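Wie kommt die Farbe in den Stoff?
Basteln und Wissen für Kinder ab acht Jahren
von Gadisa Derese

Hast du heute schon in deinen Kleiderschrank geschaut? Dort liegen vielleicht eine blaue Hose, ein roter Pullover und Socken mit grünen Streifen. Aber die Baumwolle auf dem Feld ist nicht blau und nicht rot. Sie ist weiß oder ein bisschen gelblich, wie Sahne. Irgendwann muss also jemand die Farbe in den Stoff gebracht haben. In diesem Text erkläre ich dir, wie das geht. Am Ende kannst du selbst ein Tuch färben, mit Zwiebelschalen aus der Küche.

Was ist ein Faden?

Nimm einen alten Faden und ziehe ihn mit den Fingern auseinander. Du siehst dann viele kleine Härchen. Diese Härchen heißen Fasern. Viele Fasern zusammen, fest gedreht, geben einen Faden. Viele Fäden zusammen geben einen Stoff.

Es gibt Fasern von Pflanzen, zum Beispiel Baumwolle und Leinen. Es gibt Fasern von Tieren, zum Beispiel die Wolle vom Schaf und die Seide von der Seidenraupe. Und es gibt Fasern, die in der Fabrik gemacht werden, zum Beispiel Polyester. Das ist eine Art Kunststoff.

Warum ist das wichtig? Jede Faser mag andere Farben. Wolle nimmt viele Farben aus Pflanzen sehr gern auf. Baumwolle ist schon etwas schwieriger. Polyester will mit unserer Zwiebelfarbe fast gar nichts zu tun haben, es bleibt blass, auch wenn du lange wartest.

Malen und Färben sind zwei verschiedene Dinge

Wenn du mit dickem Stoffmalstift auf ein T-Shirt malst, liegt die Farbe zum großen Teil oben auf den Fasern. Du kannst sie manchmal mit dem Finger fühlen. Beim Färben liegt der ganze Stoff im farbigen Wasser. Das Wasser geht zwischen die Fäden und in die Fasern hinein und nimmt die Farbe mit. Danach geht das Wasser wieder weg, beim Trocknen, und die Farbe soll bleiben.

Aber will sie auch bleiben? Stell dir vor, du klebst einen Zettel an die Wand, aber ohne Klebeband. Er fällt herunter. Mit manchen Farben ist es genauso. Rote Bete zum Beispiel macht wunderschöne rosa Flecken, und nach ein paar Wäschen ist fast nichts mehr davon da. (Meine Tochter hat das mit einem Taschentuch probiert und war sehr enttäuscht.)

Deshalb benutzen Färber eine Hilfe. Sie heißt Beize. Das Wort klingt ein bisschen gefährlich, und manche Beizen sind auch wirklich nichts für Kinder. Eine bekannte Beize ist Alaun, ein weißes Salz. Alaun hält sich mit der einen Seite an der Faser fest und mit der anderen Seite an der Farbe. Es ist also das Klebeband zwischen Zettel und Wand.

Woher kamen die Farben früher?

Vor mehr als 2.000 Jahren haben Menschen schon Stoffe gefärbt. Eine Farbenfabrik gab es damals nicht. Die Färber mussten Pflanzen und Tiere kennen.

Rot kam oft aus der Wurzel vom Krapp. Das ist eine Pflanze mit kleinen gelblichen Blüten, und von außen sieht man ihr das Rot nicht an. Man muss sie ausgraben.
Gelb kam aus dem Färberwau oder aus anderen Kräutern.
Blau kam aus dem Färberwaid oder aus der Indigopflanze.
Purpur kam von Schnecken aus dem Meer. Man brauchte sehr viele Schnecken für ein bisschen Farbe. Darum war Purpur so teuer, dass es vor allem reiche und mächtige Leute getragen haben.

Beim Blau passiert etwas Besonderes. Der Stoff kommt nicht blau aus dem Topf, sondern gelbgrün! Erst an der Luft wird er langsam blau. Das macht der Sauerstoff, also ein Teil von der Luft, die wir atmen. Ich habe das zum ersten Mal in der Werkstatt Belay gesehen, da war ich schon erwachsen, und ich habe trotzdem laut »Oh!« gesagt.

Jetzt färben wir: ein Tuch mit Zwiebelschalen

Für diesen Versuch brauchst du einen Erwachsenen. Das Wasser wird sehr heiß, und den Topf hebt immer der Erwachsene.

Du brauchst:
ein helles Tuch aus Baumwolle, nicht zu groß
zwei Hände voll trockene braune Zwiebelschalen (nur die Schalen, die Zwiebeln kannst du essen)
einen alten Topf, in dem man später nicht mehr kocht
2 Liter Wasser
ein Sieb und einen langen Löffel
ein paar Gummiringe

So geht es:

Wasche zuerst das Tuch mit Seife. An neuem Stoff ist oft etwas, das man nicht sieht und das die Farbe nicht hineinlässt. Lass das Tuch nass.

Lege die Schalen in den Topf und gieße das Wasser dazu. Der Erwachsene kocht alles etwa 15 Minuten. Wenn ihr mehr Geduld habt, dann gern auch länger, die Farbe wird dann kräftiger.

Gießt das Wasser durch das Sieb, damit keine Schalen mehr darin schwimmen. Das braune Wasser nennt man Färbebad oder auch Flotte. Das Wort gefällt mir sehr, ich denke immer an Schiffe.

Wickle jetzt die Gummiringe fest um das nasse Tuch. Wo der Gummi sitzt, kommt wenig Farbe hin. So entsteht ein Muster. Du kannst auch einen Knopf in den Stoff legen und den Gummi darum binden - dann bekommst du einen hellen Kreis.

Das Tuch kommt in das Färbebad und bleibt dort eine Stunde. Das Wasser soll warm sein, aber nicht mehr kochen. Rührt manchmal um.

Dann wartet ihr, bis alles abgekühlt ist. Spüle das Tuch mit klarem Wasser aus, nimm die Gummiringe ab und hänge es in den Schatten.

Welche Farbe bekommst du? Meistens ein Gelb, manchmal mehr Orange, manchmal eher wie Karamell. Das hängt von den Zwiebeln ab, vom Wasser und auch vom Topf. Zwei Tücher werden fast nie ganz gleich.

Wir haben keine Beize benutzt, und es geht trotzdem. In der Zwiebelschale sind Stoffe, die sich auch allein ein wenig festhalten. In der Sonne und in der Waschmaschine wird das Tuch mit der Zeit aber heller. Wasche es am besten mit der Hand und nicht zusammen mit weißen Sachen.

Fragen, die mir Kinder gestellt haben

Kann man mit Gras grün färben? Leider nicht gut. Auf der Hose hält der Grasfleck ewig, aber im Topf wird das Grün meistens ein trauriges Graugelb. Früher hat man für Grün zuerst gelb gefärbt und danach blau.

Kann man Schwarz wieder weiß machen? Man kann Farbe mit starken Mitteln herausholen, das heißt Bleichen. Das ist aber nichts für zu Hause mit Kindern. Und aus Schwarz wird dabei oft Orange oder Braun.

Darf ich das Färbebad noch einmal benutzen? Ja! Das zweite Tuch wird heller als das erste. 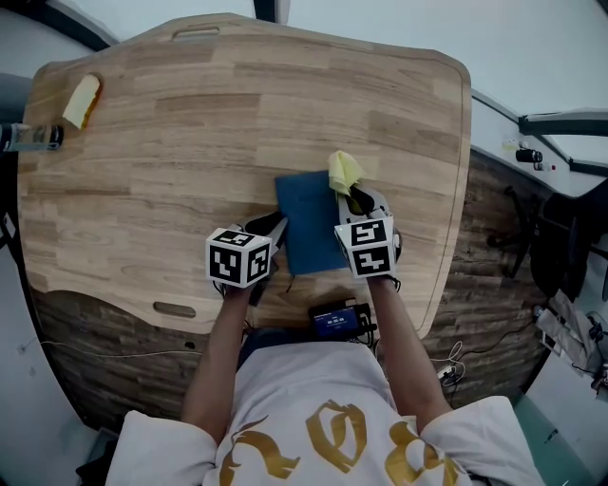
Wenn du noch ein drittes Tuch hast, probiere es auch damit, und lege am Ende alle drei nebeneinander. Schreibe dir auf, wie lange jedes im Topf war. Im April, wenn die Birken neue Blätter haben, kannst du denselben Versuch mit Birkenblättern machen, dafür brauchst du allerdings viel mehr als zwei Hände voll.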